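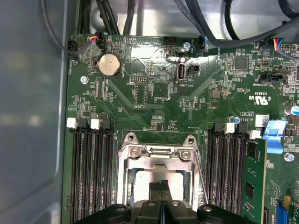 ¿En qué se ha empleado la ayuda durante este periodo? Sobre todo en la revisión de placas base y zócalos de procesador de los equipos cedidos por Drambridge, y en menor medida en material de limpieza y pasta térmica.

Informe de avance del proyecto Nusden
Taller de reacondicionamiento de Ovis
Fecha: 4/23/20

1. Situación general

El inventario de la donación está cerrado. Figuran en él 1.004 piezas entre procesadores, módulos de memoria y pilas de botón, todas con etiqueta y ubicación en estantería. La clasificación ocupó más tiempo del previsto porque una parte de las cajas llegó con los módulos mezclados por tipo. Las pilas CR2032 se comprueban con tester antes de dar la placa por buena y las agotadas van al contenedor de reciclaje.

2. Trabajo en los zócalos

Es la fase más lenta. Para cada equipo se retira la memoria, se abre la placa de sujeción, se revisan los contactos con lupa y se coloca el procesador alineando las muescas. No se aplica presión con la mano; el cierre lo hace la palanca. Se han descartado 9 placas por contactos doblados. Dos de ellas podrían recuperarse si se aprueba la compra del microscopio solicitada en el informe anterior.

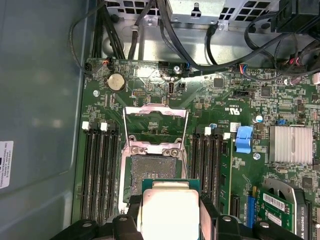
Desde Phan se nos pidió que la inspección de los contactos quedara registrada antes de montar el procesador y no al final, como se venía haciendo. El cambio ya está incorporado a la hoja de trabajo. Añade unos minutos por equipo, pero facilita saber en qué paso aparece el daño.

3. Incidencias

Faltan tapas protectoras para los zócalos vacíos. Hemos pedido dos lotes y solo se ha recibido uno. Mientras tanto, las placas sin procesador se guardan en bolsa antiestática y en posición horizontal.
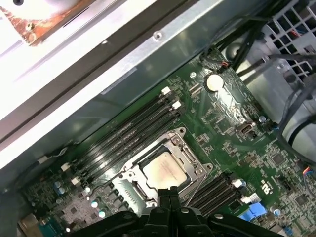 Figura 3. Procesador en el zócalo, con los bancos de memoria sin ocupar.

4. Próximos pasos

Instalar la memoria, hacer la prueba de arranque y pasar el test de estabilidad de tres horas. La entrega de los primeros equipos se mantiene para octubre. Queda pendiente de respuesta la partida del microscopio.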